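Fold It Yourself: Our Summer Laundry Project Gallery

Posted 7/19/21

Hi all! I keep promising people an update on what the robotics club has been up to this summer, so I finally sat down with a big iced coffee and put a page together. If you're new, we're the Dogbe Street club, we meet after class when there's a term on and pretty much whenever we feel like it when there isn't, and this year's project is clothes. Folding them, to be exact. Everybody laughed when it won the vote (I laughed too, and I voted for it!), and then we tried it and stopped laughing pretty quick.

The short version is that we're working toward the Linberg student challenge in September. Each team gets a heap of clothes it has never seen and the robot has to turn it into a stack. Our arm is called Sketton, for reasons that go back to a spelling mistake on a parts order, and Sketton learns from us. We do the folding with the hand-held grippers, the grippers record it, and the recordings become lessons. So most of our summer has been spent folding the same shirts over and over, in whatever room we can borrow from whoever's family is feeling patient.

On to the gallery!

Starting position, everything smoothed out and both sleeves spread. "Race with the Earth" is the club favorite, mainly for that planet on the chest.
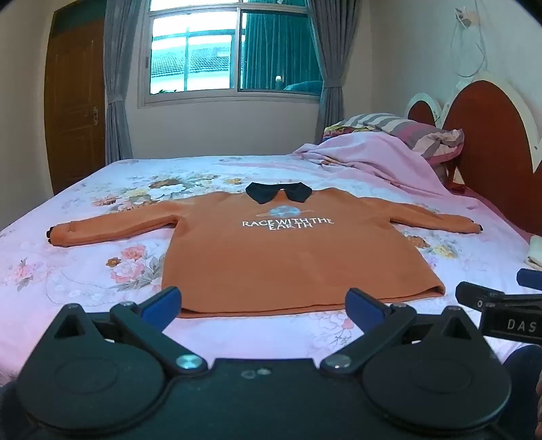 Our rule for a good lesson is that you do it slowly and you do it the same way each time, and wow, is that harder than it sounds. I've been folding my own laundry for years and I had no idea I did it differently every single time. Left sleeve first, right sleeve first, sometimes a sort of flip in the middle that I can't even explain. Fuseini Eshun, who runs our data side and has way more patience than me, made me write out my steps on an index card and tape it to the wall. Sleeves in, sides in, bottom up, done. I still mess it up when I'm tired.

We set ourselves a goal of 50 clean folds for each piece of clothing before we let Sketton try it. Clean means no dropped fabric, no stopping to fix a collar by hand, and no talking to your mom halfway through (sorry, Mom). If one goes bad we mark it and start over. Fuseini likes to keep the bad ones in a separate folder, and I used to tease him about it, but he wants to try training on the recoveries later, and I've come around to the idea.

The other thing we argue about is speed. The Linberg rules give you 90 seconds per item, and that felt like forever back in spring. It is not forever! A T-shirt is fine. Anything with long sleeves eats up the clock, and collars are their own special headache, so we've been practicing a lot with those. Two of us wanted to skip the sleeves and go straight to rolling everything like a burrito, but the rules say stack, so no burritos.

Next one is from close in, with a bit of the fabric standing up between the finger pads. I like how much of the weave you get at this distance.

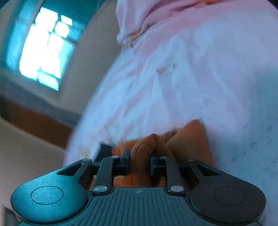
Grip is where I've learned the most this summer. Pinch too little and the cloth slides away from you, pinch too much and you pick up both layers when you only wanted one. With your bare hands you feel that right away, but with the gripper you have to go by looking, and it took me a couple of weeks to stop squeezing like I was mad at the shirt. We had a long back and forth over the finger pads as well. I wanted softer ones, Fuseini wanted to leave them alone until we had enough lessons to compare, and he won (fair enough, it's his spreadsheet).

We've also been trying out Dumia, the little labeling program one of our older members wrote for her senior project before she left for college. You scrub through a recording and tag where each step begins and ends. It crashes if you tag too fast, and the save button is green for some reason and the delete button is also green, so please be careful if you're helping out! But it cut our labeling evenings way down and I'd be lost without it.

Still on the list before September: towels, a pair of jeans with a stubborn zipper, and somebody's baby brother's pajamas with the feet on. If you want to come fold with us, leave a note in the guestbook or grab me or Fuseini after a meeting. You don't need to know any coding, and there are usually snacks. Bring an old shirt if you've got one, the more wrinkly the better.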